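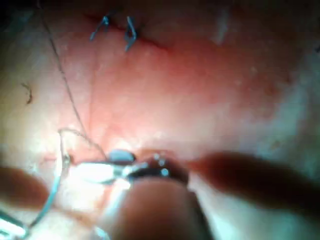 Fig. 5: Two bluish-grey stitches over a cut in a pink surface.

5. Opening a campaign fund in Gridov

Use this section to set up a public fund for a ballot measure or a candidate. You need an administrator login and the details of the campaign's bank account.

1. Sign in and choose Funds, then New fund.
2. Enter the name of the campaign as it appears on its registration. Cumdale and Multthorpe campaigns must also pick a ward.
3. Type the target in whole pounds. The target can be changed until the first donation arrives.
4. Set the closing date. A fund can stay open for up to 105 days.
5. Under Donor details, leave Name and Address switched on.
6. Press Save draft.

Note: A draft fund is not visible to the public. Drafts left untouched for 30 days are deleted.

Caution: Do not enter a personal bank account. Payments sent to the wrong account cannot be recalled from within Gridov.

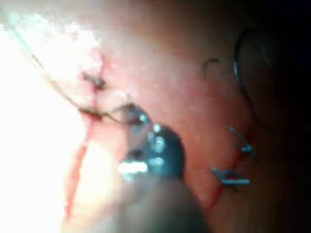 Fig. 6: Dark suture knots on the upper part of the red line, with the lower part unstitched.

5.1 Checking and publishing

1. Open the draft and press Preview.
2. Read the spending statement. It must say what the money is for and what happens to any left over. The limit is 700 characters.
3. Add a second administrator, who will receive a request to approve the fund.
4. Once it is approved, press Publish.

Note: Donors see the running total, but not each other's names.

Caution: Closing a fund early stops all regular payments at once. Download the donor list first (see Reports).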